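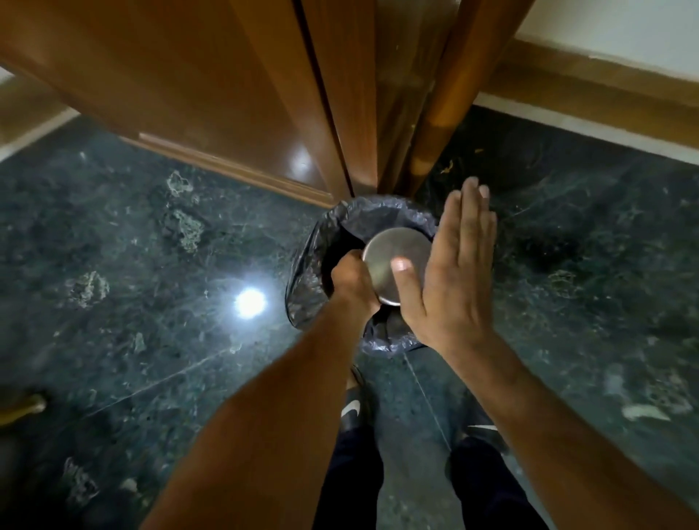

Nandano brushed steel bin, cup and ashtray set: worth it?

I was suspicious of the Nandano set before I opened the box. The listing on Urio had 2,934 ratings, most of them glowing and hardly any longer than one line. "Very smart." "Looks great in hallway." I wanted to know whether the lid rattled and what happened once you put a bag in it, and none of them could tell me.

I paid £74 for the lot: a small floor bin with a loose lid, a little cup and a round ashtray. Bought separately they come to a bit more, though the saving depends on you wanting the cup. I've had the set since July.

The bin

It's small. The listing calls it a "compact household bin", and the photos are cropped so tightly that you'd think it could take a week's kitchen rubbish. It can't. It's fine for tissues, receipts, envelopes and whatever comes out of your coat pockets. Mine lives on the floor by the wooden doors, where a bigger one would be in the way.

There's no pedal and no hinge. The lid is slightly domed and you lift it off, which leaves you holding it while you throw something away, so it takes two hands if you've got anything fiddly to get rid of. I got used to this, but I wouldn't call it clever design, and the leaflet does.

Bags are the real nuisance. Nothing inside holds the liner, so you fold the top over the rim and hope. I use dark bags from the supermarket that are too big for it, and there's always a lot of spare plastic bunched up round the opening. The lid goes on over a neat fold. Over a thick one it perches, and you have to go round the edge pressing it down. Nandano will sell you fitted liners, 24 to a roll. I tried one roll. They do sit flatter, but not enough to make me buy another.

On a polished marble floor the bin slides if you nudge it with a shoe. Stick-on felt pads made that worse. Rubber ones sorted it out, and they really ought to come in the box.

The cup

I still don't know what the cup is for. It's a plain metal cylinder with a rounded rim, described as an "accessory tumbler", too small for pens and not something I'd drink from. It held loose change for a while. If you can find the set without it, save your money.
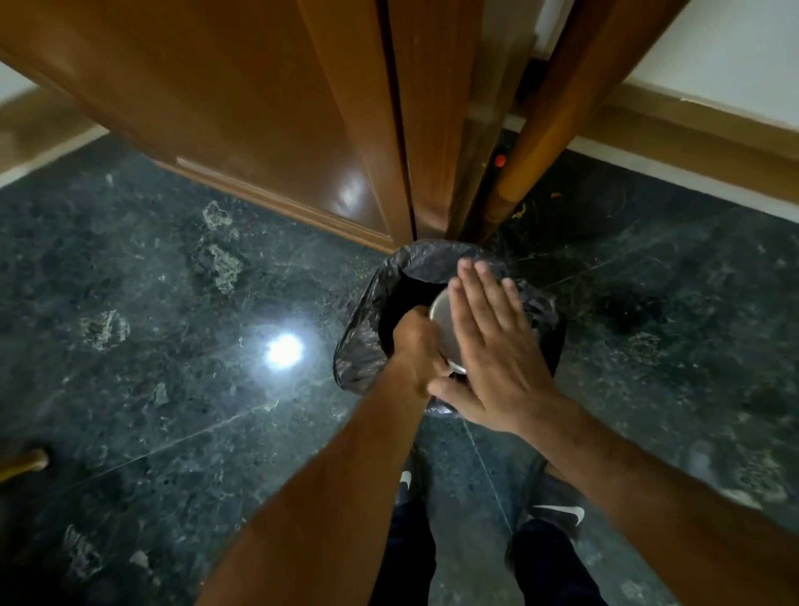

The ashtray

I expected to like the ashtray least and it's the best of the lot. It's a shallow, straight-sided dish with small notches in the top of the rim. Visitors who smoke say the notches do their job. The rest of the time it holds keys on the marble ledge next to the cabinet.

The base is flat, so a damp cloth gets all of it. My old Tultidar one had a dip in the middle that trapped ash.

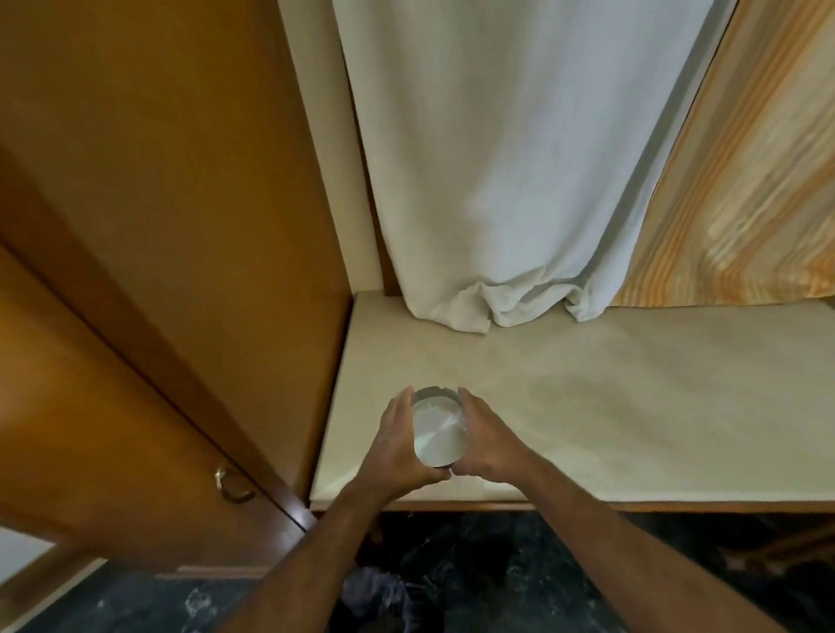
Fingerprints are my main complaint. The brushed surfaces hide them fairly well, but the polished rim shows every one, and the "smudge-resistant finish" on the packaging is wishful. I wipe it on a Saturday and it needs doing again by Sunday evening.

At £19 on its own, the ashtray is dear for what it is, though I'd probably pay it again. I wouldn't replace the bin with the same model. Nindbridge do a similar size with an inner ring to grip the bag, and that's the one I'd try next.

Ashtray: four out of five. Bin: two and a half. Cup: one, and that's for the change.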